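Tile samples, week whatever

April and I still have no bathroom floor. Well I have a floor, it's plywood and a lot of dried glue. Quick post because lunch is short and three of you asked what's going on with the bathroom.

So. The old vinyl came up fine. Under it, more vinyl. Under that, the black glue that you are supposed to get tested before you scrape it, which I did, and it came back clean, but that ate 10 days. Then the plumber from Garrido looked at the toilet flange and made the noise. You know the noise. New flange, a patch of new subfloor, 8 screws that I had to go back out for because I bought the wrong length. Twice.

What I wanted to write about is picking tile though, because I have gone a bit strange over it. I started out wanting plain white. Simple, cheap, done. Then I went to Stembridge on my lunch break and stood in the mosaic aisle until my parking ran out, and now I can't look at a wall without thinking about grout lines.

Things I have learned so far, no real order:

Mosaic sheets are not all the same size even when the box says so. Lay them out dry. I had two boxes from the same shelf at Adcombe and the gaps didn't line up.

More grout. Small tiles means so much more grout. I priced it for the big tiles and then changed my mind about the tiles and did not change my mind about the grout. Had to go back.

Samples lie a bit. One little square on the counter looks like nothing, then you see it over a whole wall and it's LOUD. I keep going back and forth on mixed grays for this reason. Love it on the card. On all four walls in a room as small as mine, with no window? Not sure. My sister says I'll be sick of it by Christmas and she's usually right about my stuff, annoyingly.

Check the lot numbers. I know everybody says it. I didn't, and one of my sample sheets is a warmer white than the others, you only see it at night with the overhead light on.

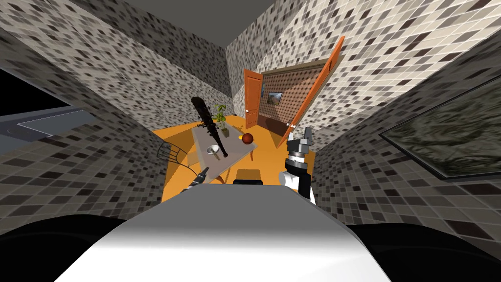 Where the money is going

Tile itself is not the worst part. The nicest mosaic I've found is 19 dollars a sheet and I'd want it just behind the sink and up one side of the tub, plain stuff everywhere else. The worst part is all the bits. Backer board, thinset, the trim pieces that cost more than a dinner out, a bucket, another bucket, knee pads (get the knee pads). I had 54 dollars left in the envelope marked "extras" and then I bought a wet saw blade. So thats gone.

Renting the saw from Rastlow next week if they have one. They only do half days or full days and the half day is from 7 in the morning, which, no. Full day it is. I've marked up most of my cuts already with a grease pencil, on the backs, and then found out you're meant to mark the fronts. Fine. I'll do it over.

Grout color

Please help. I'm down to light gray or a sort of charcoal. Light gray shows dirt on the floor, charcoal shows soap on the wall, and the lady at the store told me to use both and I haven't stopped thinking about it since. Can you do both? Is there a line where they meet and does it look terrible? If you've done it leave a comment. Pictures even better.

Also if anyone has a trick for getting thinset off a metal door frame I need it by the weekend. Tried vinegar, tried a plastic scraper, tried swearing. The scraper got some of it.

OK back to work. Still showering at the gym, still brushing my teeth in the kitchen sink. Will post agian when the backer board is up.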